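克里科（Clurkico）自动化实验室
连帖：两款二指夹爪对比测试情况说明

1/9
本实验室于3月完成两款电动二指夹爪的对比测试，现将主要情况分条发布，供同行参考。参测产品为Trorncombe平行夹爪和Kovell自适应夹爪。两款产品均为自行采购，供应商未参与测试方案的制定。

2/9
测试在同一台六轴机械臂上进行，控制器、末端法兰和腕部相机保持一致，换装夹爪后均重新做手眼标定。测试负责人为Godfrey Wanyama，数据复核由Imani Sang承担。

3/9
每款夹爪执行抓取1000次，两款合计2000次。被抓物以零售包装为主，包括扁平纸盒、圆柱形瓶罐和软袋。物体由操作员随机摆放，朝向不作限定，程序每次依据腕部图像重新计算抓取位姿。

4/9
扁平纸盒方面，Trorncombe表现更稳定。其指面带细齿，夹住纸盒短边后很少打滑，但夹持力设置偏高时会在棱角处留下压痕。建议对外观有要求的用户从最低档起调，逐档增加，并在每一档检查盒角。

5/9
Kovell的指节可随物体外形弯曲，抓取瓶罐和软袋时优势明显，对位姿误差的容忍度也更高。抓取平放的薄盒时，指尖闭合过程中会略微上抬，需在程序中补偿下探高度。厂商手册对此有说明，但给出的补偿表仅适用于垂直下探，倾斜接近时须自行标定。

6/9
关于腕部相机：本次沿用Echeverría广角模组，安装位置靠近指根，可同时看到两侧手指和台面。优点是便于核对指尖与物体的相对位置；缺点是手指占去画面下方两角，物体靠近指尖时容易被遮挡。我们在分割模型中为手指设置了固定掩膜，误检随之减少。更换夹爪后掩膜须重新绘制，这一步在首轮测试中曾被遗漏，相关数据已作废并重测。

7/9
白色台面与黑色包装反差大，轮廓提取较为容易，难点在于深度。黑色表面回波弱，盒体顶面常出现空洞。目前的做法是以台面平面为基准，结合已登记的包装厚度推算抓取高度。未登记的包装暂不进入自动流程，由操作员先行测量后录入。

8/9
控制器侧的差异也值得说明。Trorncombe通过现场总线直接接入，状态反馈及时；Kovell需经厂商网关转换，夹持到位信号存在延迟，连续作业时应在程序中加入等待判断。网关固件升级后延迟有所缩短，但尚未达到我们对产线节拍的要求。就现有结果而言，本实验室倾向于在纸盒工位选用前者，在混合品类工位选用后者。

9/9
下一阶段将比较2种指面材料在同一夹爪上的表现，重点观察覆膜纸盒和带折翼的纸盒，测试条件与本次一致。有意提供包装样品的单位，可通过本账号私信联系，来信请注明包装尺寸、重量及是否需要返还。原始记录整理完毕后，将在本账号另行发布下载方式。 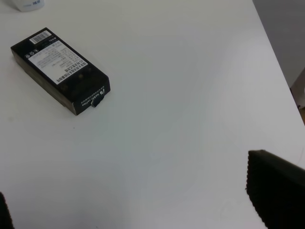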